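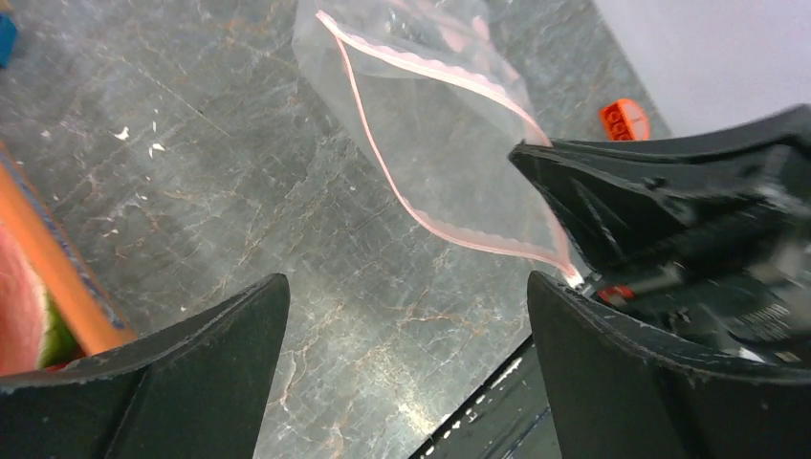
August, Clitham test kitchen
Entry by Siwan Edwards

Produce bagging, continued from the Sayce pages. Started at 8:40 with the zip bags, because Wyn wants the bag question settled before the next order goes in. The last carton of 600 is getting low and the supplier price only drops if we take 3,000 at a time. I would like to know we can live with these bags before we own that many of them.

The bags are the clear ones with the pink zipper. The color is useful. On the gray marble a clear bag more or less disappears when it is lying flat, and the seal is the only part you can find quickly. The older Tradik bags had a colorless zip and I used to spend time looking for which end was the mouth. I have no complaint about the pink.

Opening is still the slow step. New bags come out of the carton with the two sides of the film stuck together, and the mouth has to be worked open from a corner. Pulling at the middle of the seal stretches the film and leaves a wavy edge that will not close cleanly later. Pulling from the corner takes longer but the seal stays straight. I did the first batch from the middle and had to throw out three. After that, corners only.

Note for Kibet: bags left loose on the counter curl at the seal end. Take them out of the carton as needed. I had a stack out from before coffee and by 10:15 the top ones had a set bend in them. They flattened again under a cutting board but it was an extra job.

Fruit. Watermelon went in as wedges with the rind on. I tried it both ways last month and the rind-on pieces kept their shape better and left less juice in the bottom of the bag. The drawback is the point of the wedge. If it goes in tip first, it catches in the corner and the bag sits crooked, and the rind end then pushes up against the zip. Rind first is better for the thicker slices. For thin ones I could not see a difference either way.

Melon juice in the zipper track is the main reason for bags that look closed and are not. Wiping the track with a dry cloth before closing fixed it each time I bothered to do it. A damp cloth did not help. Heaviest fruit bag of the morning came to 456 grams, and that is as much as I would put in this size. It closed, but there was no slack left above the fruit and Morfudd had trouble getting hold of the top edge to move it.

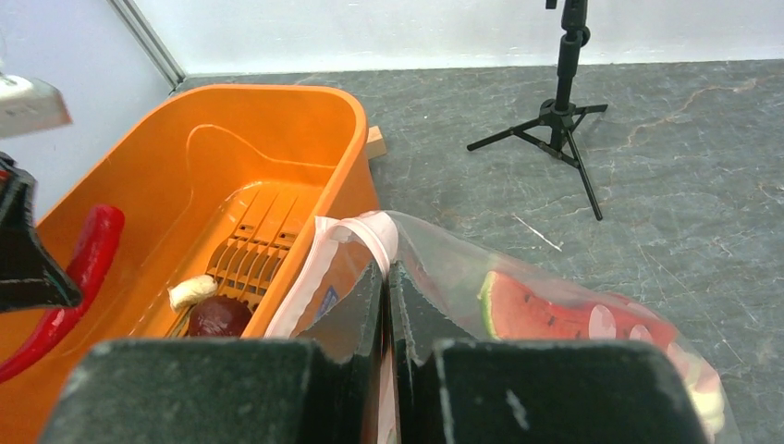
The vegetables are staying in the orange tub with the rack in it. Aileen asked whether chilies and garlic should be bagged as well, so that everything going into the refrigerator is in the same kind of package. My answer for now is no. Chilies kept in a closed bag went soft at the stem end in the Tekari run, and garlic does not belong in the refrigerator anyway. In the tub they get air from underneath, and it takes a few seconds to look through and pull the bad ones.

The rack needs to go in before anything else. It sounds obvious, but twice I have lifted the whole lot out to put it back. Long chilies ride up along the side of the tub and small things end up at the edge of the rack, and the small things are the ones that get forgotten. Check around the edges when emptying.

The tub is glossy inside and shows every water mark, so it looks dirtier than it is. Warm water and a soft sponge is enough. Please do not use the green scouring pads on it - they dull the surface and then the onion smell stays.

Labels. Keep them up near the seal, on the left, so they can be read with the bags standing in a row. Labels stuck lower down wrinkle when the fruit pushes the plastic out, and they lift at one end in the cold. Wyn would like a date on every label. I agree, but the pen we have smears on that label stock. I have asked for the fine black one. Until it comes, write the date before sticking the label down and give it a minute to dry.

Air. Pressing the bag flat before closing helps with the pale fruit, which browns first. With watermelon it hardly matters and too much pressing squeezes out juice. I went back to closing most of the seal, pushing out what air comes easily, then closing the last bit. That leaves a bit of puff at the top but the bags stack.

Leak check after lunch. Each filled bag upside down over a paper towel, 3 minutes by the kitchen timer. Two failed, both with juice in the track, both mine from early on before I was wiping. Neither bag was faulty. I rinsed them and used them again for the end pieces, and they held.

Washing the bags out for reuse works if they are dried with the mouth propped open. Morfudd stood hers over wooden spoons in a jug. Mine were laid on the drainer and still had water in the corners at four o'clock.

Still to do:
- Repeat the leak check after a night in the refrigerator.
- Try the next size up for the thick wedges.
- Ask Aileen if she still needs the chilies sorted by length.
- Tell Wyn the bags are fine to order, provided the overnight check is clean.

Marble wiped down with vinegar solution by mistake. Rinsed it straight away and I see no marks, but the bottle has been moved to the lower shelf and the stone cleaner is now by the sink.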